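Katona demonstration set: frequently asked questions

Last updated 25th March

What is in the set?

The current release holds 3,888 demonstrations of a simulated robot arm moving small coloured cubes on a table. Each one is a full recording of a single attempt by a person using a hand controller. You get the camera views, the joint positions, the gripper commands and a one-line written instruction.

Was any of it recorded on a real arm?

No. Everything was done in simulation at our Dultport office. A smaller set from a real arm is planned, and it will be released separately under the name Pornow. Please don't mix the two without keeping a label for which is which.

What do the scenes look like?

The table and backdrop are plain on purpose. Block positions are drawn fresh at the start of every recording, so a cube can begin on a raised block or on the bare table. The arm model is a Franka. We left the lighting soft and didn't add clutter.
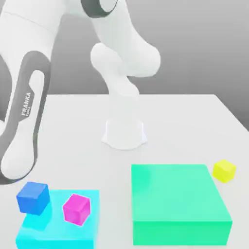
One camera view from the set. The yellow cube is on the table; the blue and magenta cubes are on the cyan platform.

Why does the arm sometimes block the view?

The camera is fixed and the arm moves through its view. We kept these recordings in. If your model needs a clear line of sight to the gripper, use the joint positions as well as the pictures, or filter on the visibility score in the index file.

Are failed attempts included?

Yes, 500 of them. They have their own folder and are not part of the default download list. A failed attempt is one where the operator dropped the cube, put it on the wrong block or ran out of time. Some groups train on them and some only use them for testing.

Who did the recording?

Paid operators, working in sessions of no more than 2 hours. Each operator did a practice session first, and the practice recordings were thrown away. Operator numbers are in the index file but can't be traced back to a person.

How are the instructions written?

Operators read the instruction before they started. A second person then checked the wording against the finished recording and corrected it if the colours or the target were wrong. Spelling of "grey" and "colour" follows our house style, so normalise the text if your tokeniser cares.

Can I add my own demonstrations?

You can, using the Grellov recorder. Set it to the same control rate as the release and run the format check before you send anything. We don't accept recordings made by a scripted planner. The 1,580 outside recordings we took in January are already merged and marked "contributed".

I found a recording with the wrong label. What should I do?

Send us the recording number and the correct label through the report form. Fixes go into the next release, and old releases stay as they are so that published results can be repeated.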